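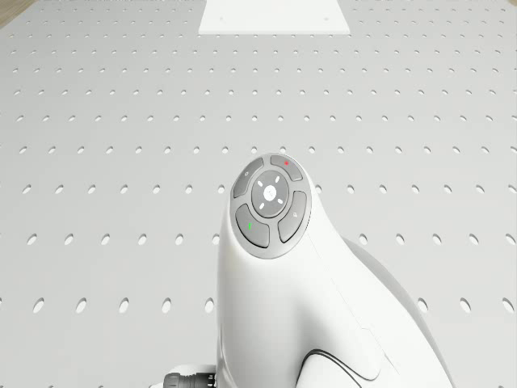 *The control pad at the tip of the arm, with its ring of dark grey buttons.*

## Clipboard history, and why I've gone on about it all month

Hello again, everyone, and welcome to the August tips column! Last time I promised Simone Teixeira I would finally write something about the clipboard, after she lost most of a grant letter by copying a phone number over the top of it. (Sorry, Simone, but you did say I could mention it.)

Most of us learned Ctrl+C and Ctrl+V years ago and have never given them another thought. You copy one thing, you paste one thing, and whatever you copied before that has vanished. But if you're on a reasonably recent version of Windows, hold down the Windows key and press V instead. The first time you do it you'll be asked whether you'd like to turn clipboard history on. Say yes, and from then on a little panel will pop up with the last bits and pieces you've copied, newest at the top, and you just click the one you're after.

I put it to work last Thursday while moving member details out of our old Flurex spreadsheet, which has 41 columns and a colour scheme I can only blame on myself. Normally I'd be hopping back and forth like a magpie.

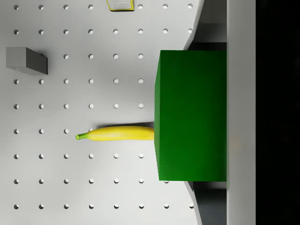

This time I copied the name, the address and the phone number one after the other, then went across to the new sheet and pasted each where it belonged. I was finished by morning tea, and I'd been dreading that job since before the holidays!

A few things worth knowing before you dive in. The list is cleared when you restart the computer, so if there's something you use every day, such as your signature block or the directions to the hall, click the pin beside it and it will stay put. Ankit Rana has 6 items pinned and tells me he'd be lost without them.

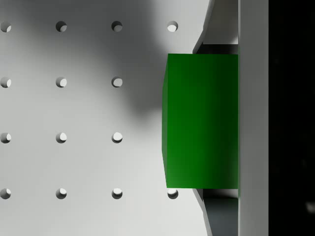 *Round holes in a white pegboard, beside the green block.*

Please do be a bit careful with passwords. Anything you copy may sit in that panel for the next person who uses the machine, and at the Parnavstead branch we all share the one by the window. To empty the list, open the panel with Windows and V and choose "Clear all". Your pinned items will still be there afterwards, so don't pin anything private either.

Mac users, I haven't forgotten you. Érica Macedo has been looking into what's available on your side of the fence, and she's very kindly offered to write it up for the next issue. If you already have a favourite program for it, send her a note, she'd love to hear from you.
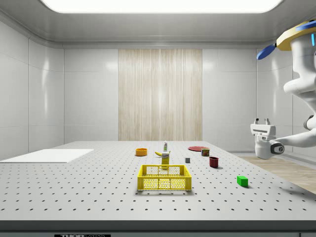 *Household objects and blocks across the middle of the worktable, with the white arm coming in from the right.*

One last thing while I have you. If you'd like to paste something without dragging along its fonts and colours, try Ctrl+Shift+V. It works in most browsers and plenty of other programs, though a few of the older ones ignore it completely. Anselmo Prado swears by it for the minutes, and they've certainly been easier on the eye lately.

Questions to the usual address, please, and I'll get to as many as I can.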